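Buying a Robot Arm for Small Kitchen and Table Jobs: Tips From People Who Bought Theirs in the Wrong Order

Filed under Workshop and Kitchen. Updated 2024-07-06

Every couple of months someone writes in to ask which robot arm they should buy to set tables, sort crockery or clear up after a supper club. They have usually picked the arm already and would like us to agree with them. We will get to the arm. It comes sixth on the list, after the dishes, the table, the cables, the floor and a conversation with whoever shares your building.

Most of what follows was learned the expensive way, some of it by me and the rest by readers who were good enough to send in their receipts.

1. Buy the dishes first

You wouldn't buy a dishwasher without checking that your plates fit. People will cheerfully spend a year's vacation money on a pair of arms and then find that their favorite stoneware has a rim no gripper can get under.

Put everything you want handled on the floor or a big table and sort it by rim. Thick rounded rims, like the one on a big oval basin, need a gripper that opens wide enough to straddle them. Thin flared rims want fingers with narrow tips. Flat discs with no rim at all want a different plan, and I would try very hard not to own any. Then look at the weight. The payload on a spec sheet is usually given for the arm in a comfortable position, and your basin will be wanted at full stretch.

Vasanthi Naidu, who runs a tableware rental business, sorted hers into "will," "might" and "over my dead body." The last pile was her grandmother's. It stayed in the cupboard, and she budgeted for a practice set in cheap solid colors.
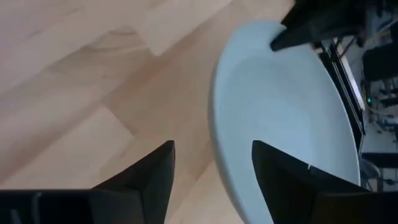
2. Spend real money on the table

A robot arm bolted to a wobbly table is a very costly way of finding out that your table wobbles. Butcher block is good. It's heavy, it takes screws, and you can sand out the evidence. A hollow-core door on trestles is what I used, and I would rather not discuss it.

Put a frame of metal profile around the top if you can stretch to it. You can clamp things to it, move the clamps, and move them back when you were right the first time. Buy twice the corner brackets you think you need. The little fasteners that slide into the slots should be bought by the bag and hidden from yourself, or you will use them all in the first weekend.

Measure the reach before you cut anything. With two arms facing each other, the middle of the table is where both can get at the work, and that strip is smaller than the brochure makes it look. Cut circles out of cardboard the size of your plates and shuffle them around for an evening. Subbarao Pai did this on his dining table and shortened his planned tabletop by 16 inches, which paid for his clamps.

3. Write a cable line into the budget and then double it

My first budget had a line that said "cables, misc." with $22 beside it. I keep that sheet of paper to stay humble.

Each arm wants power and, in most cases, data. Each camera wants the same. The controller wants both and a place to sit where you won't put coffee on it. Then there are the extension cords, the power strip, the ties, and the second lot of ties after you cut the first lot off to move everything four inches to the left.

Leave slack wherever something bends. A cable on a moving arm needs enough loop to reach the farthest point it will ever go, and a bit over. Go through the full range slowly, by hand if the maker allows it, before you tie anything down. Cheap cords fail at the plug, so put the money there. Label both ends. Masking tape and a marker will do fine.

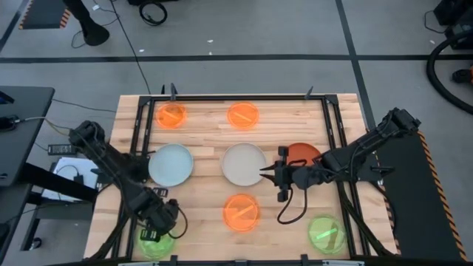 4. Plan the floor while it's still bare

Tape is the cheapest item on this whole page and the one most often left off the order. Run one line for where the table goes, so you can put it back after somebody leans on it, and another for where people stop. Striped hazard tape around a mat does a better job than a sign, in my experience, mostly because people read signs later.

Sharada Fernandes allowed 49 square feet for a two-arm table and then had to move a freezer. She had counted the table and the chair. The desk for the computer hadn't occurred to her, and neither had the fact that you need to walk all the way around the thing to reach the bolt you dropped.

If you rent or share the space, talk to the other people in it before you order. Noise is seldom the trouble. Lighting is. Cameras like it bright and even, and your bench neighbor may like to be able to see his screen.

5. Budget for the slow months

I was told a week. We unpacked in February, and by the time anything useful was being done with a plate I had stopped wearing a coat. In between comes a lot of practice with very plain objects: pick up the flat thing, carry the flat thing, put it down somewhere near where you meant to. If your plan has the arms earning their keep from the first day, your plan is a wish.

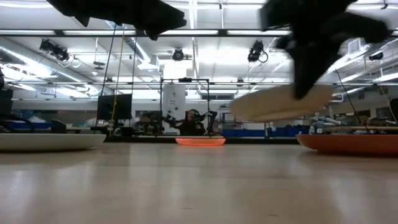 So put your own hours in the budget, even if you don't pay yourself. Mhairi Baird keeps a kitchen timer on the desk and writes down each session in a school notebook. Her first useful discovery was that she got less done in the third hour than in the first, and she saved herself a good deal of grief by going home.

Put in spares as well. Fingertips wear, screws wander off, and sooner or later something gets driven firmly into the table. A set of spare fingers ordered along with the arm rides in the same box. Ordered later, it comes with its own shipping charge and a long wait.

6. Now you may look at arms

Ask for these in writing from any seller, and be a little suspicious of the one who answers only the first:

Payload at full reach.
How wide the gripper opens, measured at the tips.
Price of a replacement finger set, and of a replacement joint.
What you have to pay each year to keep using the software.
Who picks up the phone, and in what time zone.

We got quotes from Garus and from Claneo for the same pair of arms. Garus was cheaper until we added the mounts. Claneo was cheaper until we added the software. Fabrice Aubert, who does our workshop's books and has never been impressed by a machine in his life, put both quotes on one page with every extra included, and they came out $100 apart. We went with the one whose emails we could understand.

Secondhand is worth a look if the seller will let you watch it run. Lernport lists used arms now and then, and I've seen decent mounts go for very little there. Ask how long it has been in storage and whether the original power supply is with it. A substitute power supply "that works just as well" is a reason to hang up.

7. Start with a small set of dishes

Once it's all bolted down, resist the urge to bring out the whole dinner service. A handful of round dishes in colors you can tell apart from across the room will teach you plenty. Have one or two big ones and some smaller ones. Spread them out so that each arm has something of its own to reach for, and add a small item inside a dish when you feel brave.

Keep the starting layout the same for a while. Pencil the positions on the wood, or take a quick photo on your phone and prop it by the screen. When something goes wrong you want to be able to set it all up again in under a minute, because you'll be doing it all afternoon. 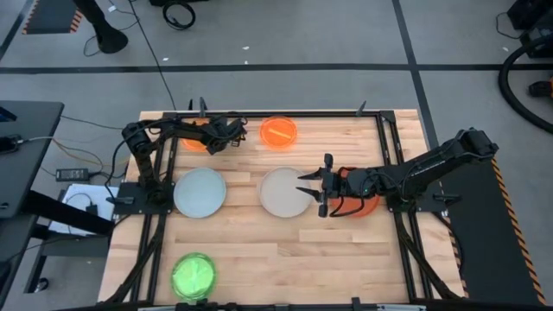 Should I buy one arm or two to begin with?

Buy one, unless your job plainly needs something held with one hand and worked on with the other. Build the table and frame wide enough for a second, run the extra power now, and keep the money for the second arm somewhere dull for six months. A good share of the readers who did it this way never bought the second one and spent it on better lighting.

What is a sensible order for spending the money?

Table and frame, then power and cables, then lights and tape, then the arm and its spares, then cameras. If you run short partway down, you will at least own a very good table.

Can I write it off?

Ask someone like Fabrice. He told me to keep every receipt, including the one for the freezer dolly.

One correction to the last version of this page: the clamps I recommended under the name Mathias now come in two sizes, and the smaller one won't fit over a thick profile. Get the larger. If you already bought the small ones, they hold a tablecloth down nicely outdoors.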